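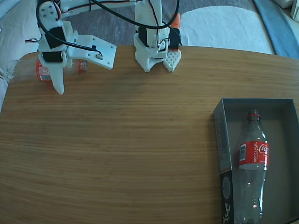

Follar opens refill shop in Tronditstead and invites residents to bring their own bottles

October, press release
By Yi-chun Wu, Press Office, Follar

Follar is pleased to announce the opening of its second refill shop, in the old post office building in Tronditstead. The first shop opened in Ikadbridge last year, and many customers there have asked us for a place nearer to their homes.

In the new shop, people can fill their own bottles and jars with washing-up liquid, shampoo, cooking oil, vinegar and dry foods such as rice and lentils. The customer weighs the empty container at the door, fills it, and pays only for the contents. Plastic bottles which once held water or juice are welcome for the cleaning products, if they are clean and have a cap that closes well. For oil and vinegar we ask customers to use glass.

During its first year the Ikadbridge shop registered 538 households as members. Of these, 422 came back at least once every month. Our target for both shops together is 1000 member households by next summer. Membership is free of charge.

"My parents had a small grocery, and everybody came with their own tin for the oil," said Yi-chun Wu of Follar. "I was surprised how quickly the people in Ikadbridge became used to it again. In Tronditstead we have more space, so we could put the taps lower, and older customers do not need to lift a heavy bottle."

The shelves and the counter were made by Aydoğan, a family joinery in Tronditstead, which also repaired the front windows. The shop is open from 9 am to 5.30 pm. There is a ramp at the side entrance, and bicycles can be left in the yard.

Customers who have no container can take one from the exchange box beside the till. Everybody may leave spare bottles in this box, washed and with the cap on.

Price lists for both shops can be requested at the counter.

Last updated: October, 4.15 pm

Recent news
- Ikadbridge shop changes its winter opening hours
- New supplier for lentils and split peas
- How to clean a glass jar before refilling
- Follar looks for a Saturday assistant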